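Kids' Corner > Everyday Things Explained

Why Do Key Tags Come in Colors?

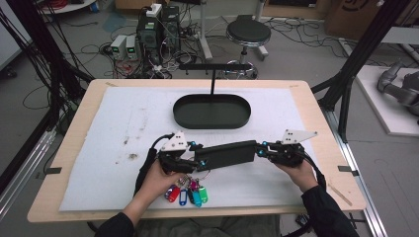
Five tags on one silver ring: red, blue, teal, green and magenta.

Have you ever watched a grown-up stand at the front door, trying one key after another (and sighing a little more each time)? Lots of keys look nearly the same, and that's where a colored tag comes in handy! Your eyes spot red much faster than they can read a word. Many tags have a little label window too, so you can write "shed" or "bike" inside. Try it at home with up to 4 keys, and let everybody in the family pick a favorite color.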